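How does a robot learn to do the washing?
Kenau Kids page, Aug 11, 2019

Quick one this week, lots to fit in. Robots! Washing! Off we go. 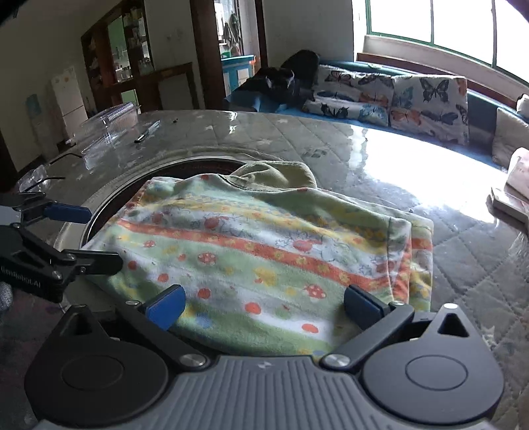 You already know how to pick up a blanket. You don't think about it. Your eyes find the edge, your fingers pinch, your arm lifts, done. A robot doesn't know any of that. Not where the edge is. Not how hard to pinch. Not even that blankets are floppy.

So someone has to show it. Lots and lots of times.

Grippers you hold in your hand

A gripper is a robot's hand, more or less. Two fingers that open and close. Normally it goes on the end of a robot arm, but you can also make one for a person to hold. Squeeze, the fingers shut. Let go, they open.

The ones we use have black fingers with blue rubber pads on the ends. Rubber is good for cloth. Try it at home: pick up a sock with two pencils, then wrap a rubber band round the end of each pencil and try again. Much easier the second time.

A camera rides along on the gripper and sees what the fingers see. Fingers, blanket, drum of the machine, a bit of the room behind. That's all the robot will get to see later on, so that's all we give it now.

What is an example?

One go at a job, from start to finish. Take hold of the stripy mushroom blanket, move it, let go. That's one example. The computer keeps the pictures, and it keeps how the gripper moved and when the fingers closed.

Then you do it again. And again. Shirley Bergeron did 87 in one day and said her thumb had gone to sleep. The whole team has 2,041 so far, all of them cloth. Towels, blankets, the odd pillowcase.

Why so many??

Good question, Mervin MacPherson's class asked it too. Think about learning to catch. If your friend only ever threw the ball from the same spot, you'd be brilliant at that one throw and hopeless at all the others. Same with robots. So we change things. Fold the blanket a different way. Bunch it up. Bright day, dull day. Different houses, with all the ordinary stuff left lying about, cushions and pens and bags. A robot that has only seen tidy rooms gets in a muddle at yours.

Do mistakes count?

Some get kept. If the blanket slips and you grab it again, thats useful, the robot can learn what to do when things slip. If you drop it and go off for a biscuit, that one gets thrown away. Mansa Bonsu checks them all, she is very strict about biscuits.

And then the learning bit

The computer looks through the examples and makes a guess. "The blanket looks like this, so move the fingers there." At first the guesses are awful. It compares them with what the person did, changes itself a tiny bit, has another guess. Over and over, much faster then you could.

Your turn

You need a friend, a tea towel and a pair of kitchen tongs. You are the robot. Shut your eyes. Your friend tells you how to pick up the towel, words only, no touching. Stop after 10 tries and swap over.

Send your drawings of tong robots to Laurier Doucette at the Kenau office by the end of the month. Next time, how robots know when they've bumped into something.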